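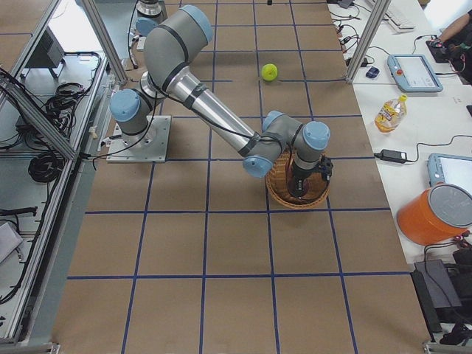 How long do you keep apples in storage before they go soft?

Depends on the variety and the temperature. Thin-skinned early apples are done in a few weeks. Late keepers will hold into spring if you can stay just above freezing and keep the air damp.

Posted by tkimaro, 5th October

I'm asking because we have more fruit than usual this year and I don't want to lose half of it again. Last year I put everything in the garage in cardboard boxes and by the end of November most of it was mealy. The garage gets up to 70 on a sunny afternoon even in fall, so I suspect that was the problem. I have a mix of red and green, all picked in the same week.

Tatu Kimaro

Reply from orchard_lane

70 is way too warm. They ripen many times faster at that temperature than in a fridge. Do you have a crawl space or an unheated room on the north side of the house?

Also, don't pick everything in the same week. Your reds were probably ready before the greens. Cut one open and look at the seeds. Brown seeds mean it's close. Pale seeds, leave it on the tree.

Reply from SalimL

I'd go further and say the seed test is not much use by itself. I have a tree that shows brown seeds a good two weeks before the fruit tastes like anything. Lift the apple and give it a small twist. If it comes off with the stem on, it's ready.

For storage I wrap each one in newspaper and put them in single layers. It takes me an evening to do 170 apples, and I lose very few.

Salim Laizer

Reply from orchard_lane

Wrapping is a lot of work for what you get. I quit doing it seven years ago and my losses are the same. Sorting matters more. Anything with a bruise, a soft spot or a missing stem goes in the kitchen pile and gets eaten first.

Reply from SalimL

Your losses are the same because you check yours every few days. I check mine once a month. The paper keeps one bad apple from spoiling the ones next to it.

Reply from tkimaro

OK, so it sounds like I need to sort first and wrap if I'm lazy about checking. I can do that. There is a closet under the stairs that stays cooler than the garage — I'll put a thermometer in there tonight. The reds and greens are mixed together right now. 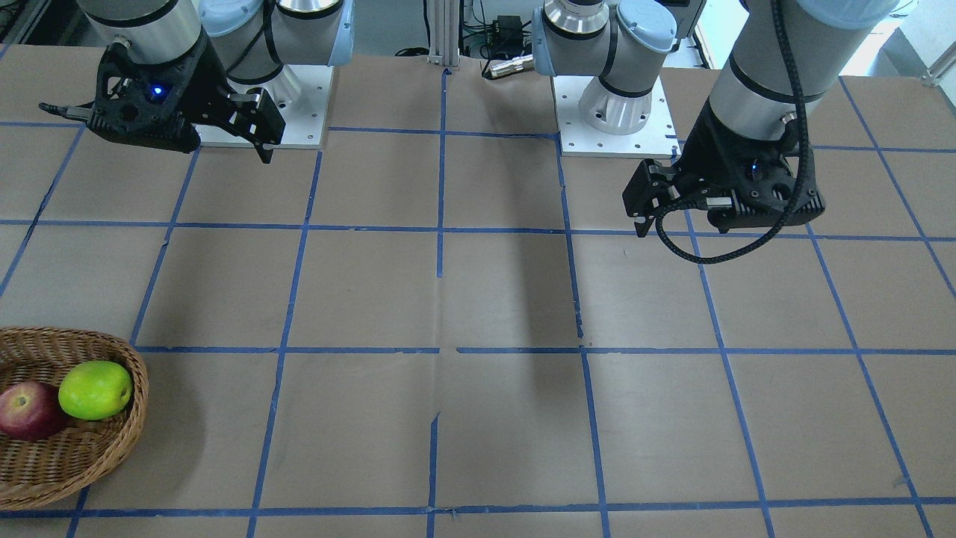

I could split them up by color, but I'm not sure it matters if they all end up in the same closet. Does one kind make the other go off faster?

Reply from pippin_jo

It can. The ones that ripen early give off more gas and push the others along. Use separate boxes at least, and put the early ones by the door so you reach for them first. And keep potatoes out of that closet, they'll sprout.

Reply from orchard_lane

Agree with Jo on the potatoes. I'd skip the closet if it's under 3 feet from a furnace or a water heater, though. Mine was and it was no better than the kitchen.

Reply from tkimaro

No furnace near it. Thermometer says 52 this morning. Better than the garage, but I may clear out the bottom of the old fridge for the greens and make sauce with the rest.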